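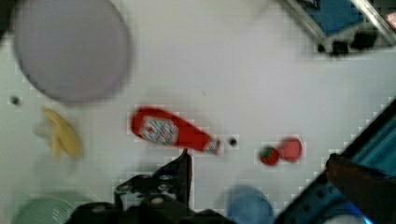

Wornlow Football Club Youth Travel Grants: Frequently Asked Questions

Last updated April 1, 2024

What is the grant for?
The grant helps junior teams in the Wornlow district meet the cost of getting to away matches and tournaments. It covers bus rental, fuel and public transportation fares. Meals, uniforms and entry fees are not covered.

Which teams may apply?
Any girls', boys' or mixed team registered in the Hlongwane Junior League may apply. Disability soccer teams may apply at any age level. A team must have at least one coach with a current safeguarding certificate.

How much can a team receive?
Grants are limited to $220 per team per season. A single trip may be funded up to $50.

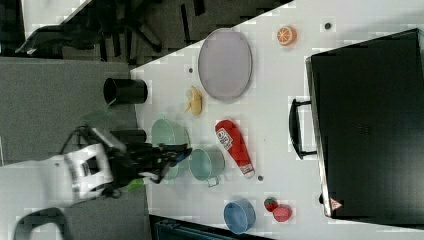
Ayman Karam asks whether two teams sharing one bus may each claim the full trip amount. My under-12s travel with the under-14s most weekends, and the bus company sends us a single invoice.

Each team may claim its share of the invoice, up to the trip limit. Both claims should include a copy of the same invoice, with the division of costs written on it and signed by both coaches.

Does a team have to use a particular bus company?
No. The club has a discounted rate with Skuko Coaches, but teams are free to choose any licensed operator.

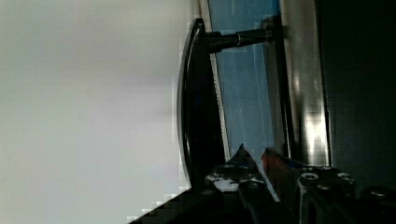
APPLICATIONS AND PAYMENT

When is the deadline?
Applications for next season close on June 20. Late applications are placed on a waiting list and considered if funds remain.

How is payment made?
Payment is made to the team's bank account within 20 days of receipt of a complete claim. The club cannot pay individual parents or coaches.

What happens if a match is postponed?
Charges that the operator will not refund may still be claimed. Please attach the operator's cancellation terms.
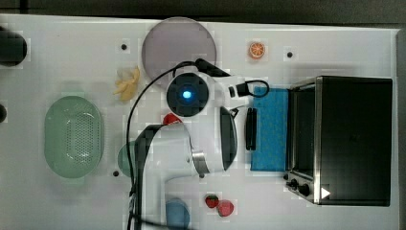

We were turned down last year and never found out why. Can we apply again, and will it count against us?

Teams may apply every season, and earlier decisions are not taken into account. Written reasons are available on request from the Community Office at the Vanced Stand entrance on match days, or by mail at any time.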